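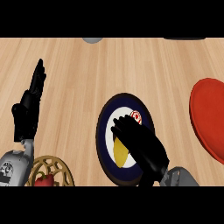 Went to evening prayer again last night, which makes it the fourth week in a row, and I suppose I should start writing some of this down before it turns into a thing I only half remember. I sat in the back by the radiator, same as always. The part I can't get over is how much of it is done with the body! I grew up in a house where religion was something other people argued about on TV, so I always pictured it as a set of opinions, and then you walk in and everyone is bowing and crossing themselves and sitting down and getting up again. And the hands. A hand held up open, fingers straight and pressed together like the black one standing up over the pale table, means something there. It's a blessing, or a greeting, or a promise, depending on who is doing it and when. I don't know what to do with mine yet. Mostly I hold the book with both of them so the question doesn't come up.

It was Psalm 40 at one point, the one about waiting and being pulled up out of the mud. I'd read it before, years ago, in a college class, and I think I underlined something about the verb tenses. This time I lost my place in the middle because I was listening to the woman in front of me, who obviously knew it by heart and was saying it just slightly faster than everybody else. I found that so comforting and I can't explain it. Maybe it's just that she'd said it enough times to get impatient with it.

Walked home the long way past Okafor, the bakery, hoping they'd still have the seeded rolls (they did not) and tried to work out what I believe. I keep doing this like I'm balancing a checkbook. God, yes, probably, more than last year. The resurrection, I want to, and then I get nervous about wanting to. Prayer, I do it, so I guess I must think somebody's there? I said that to my sister on the phone and she was quiet for a bit and then asked whether I was sleeping okay. She isn't being mean. If she had called me a couple of years ago with this I would have asked her the same thing, and I would have said it in a worse voice.
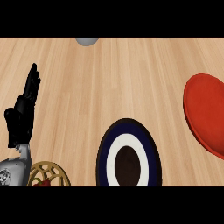
The other half of the phone call was about Christmas, because of course it was. We've never done church at Christmas. We do the movie and the ham and the fight over the thermostat. I told her I might like to go to the late service, just me, nobody has to come, and I'd be back before anyone was up. She said Mom will take it personally. I said how can Mom take it personally when it's at eleven at night and she's in bed by nine! But she's right, Mom will. It'll be a little comment over breakfast and then another little comment in the car. I can live with comments. I made plenty of them myself when my cousin started going to Bible study, and I've been thinking I owe her a letter. A real one, with a stamp.

I've been reading too, maybe too much. I have a notebook going (one of the green Jelero ones with the bad elastic) and I'm on page 253, though that's cheating a little because I write big and skip lines when I'm worked up. The first hundred pages are nearly all objections. Suffering, hell, why this religion and not the one down the street, what about everyone who lived before, what about the people who were hurt by the church and are still waiting for somebody to say so. I haven't crossed any of them out. I went back last week expecting to feel embarrassed and I wasn't, they're good questions. They're just shorter now, and there are other things written in between them. Grocery lists, for one. Also a line I copied from a hymn, no. 801 in the fat blue book they use, except I got the second half wrong and had to go back and check it.

The thing I really don't like is being congratulated. A man shook my hand after the service and said he'd heard I was "on the way," and I wanted to climb under the pew. On the way where? I come on Monday nights, I sit by the radiator, I don't know when to kneel. I know he meant it kindly. I smiled and said something about the weather and then was annoyed at myself the whole way down the steps.

There's a class that starts in December for people who are thinking about being baptized. You don't have to sign anything, you can just turn up. I took the flyer, and now it's on the fridge under the Salex magnet from the dry cleaner, on top of the dentist card, so I look at it every time I want milk. I haven't decided. I've checked that I'm free those evenings, which I realize is a kind of deciding.

Anyway, it's late and the cat wants in. Need to call about the car tomorrow, and find that address for my cousin.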